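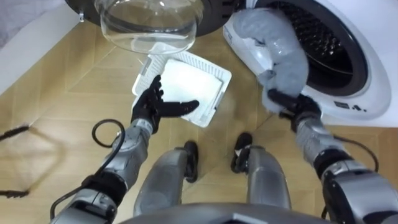
Fig. 1. Washing machine with the door open, parquet floor.

I picked water for my project because our bill in Pledbridge went up and everyone at home blamed my showers (unfair!). I asked 18 households to keep a water diary for three weeks and read their meters every evening. Most of them stuck with it, which I was really chuffed about, though one diary came back with a tea stain over the whole second week and I had to guess at a few numbers.

The biggest surprise was the garden. One house on Jekell Road got through 1171 litres in a single week, and when I asked, they'd been filling a paddling pool – twice. I left them in but worked out the average both ways.

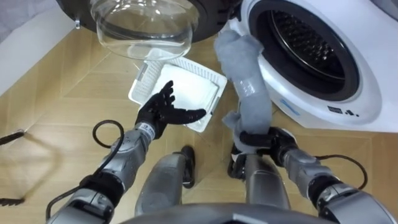

Without the paddling pool, the average came to about 164 litres a day for each household. Showers took the biggest share, then toilets, then clothes washing. People were pretty good at guessing their shower time and hopeless at guessing how often they flushed!

In the clothes washing part of the diary I asked people to write down every load, even the tiny ones.

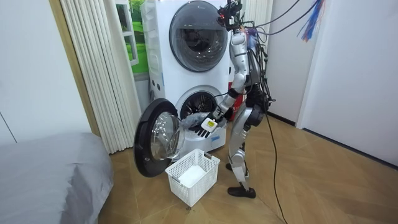 Fig. 2. Grey cloth at the mouth of the lower drum.

Half loads came up a lot, mostly school shirts and football kit needed by the next morning. I'd like to ask more about that, as my question only had a box for "full" or "not full" and people kept scribbling in the margin.

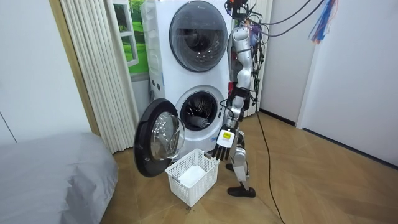
If I did it again I'd start in February, before anyone waters a lawn, and then repeat it in summer. I'd also read the meters myself – two families read theirs upside down and I had to ring them back.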